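Teaching grippers by hand: five minutes with Brynhildur Hallgrímsson

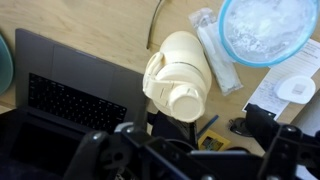 How many demonstrations does the method need? About 171 per task, each one guided by a person, before the arm is left to try alone.

Caught her between sessions at Pireck. Busy, half a sandwich in hand. "We used to record 1504 and throw most away," she said. "Now we keep the clumsy ones. The recoverys are where it learns."

Desks are harder than trays, she reckons. Clutter everywhere. "Move one thing and the old model was lost." The new one copes better, most days. Write-up due in October, wiht the Drusside results added.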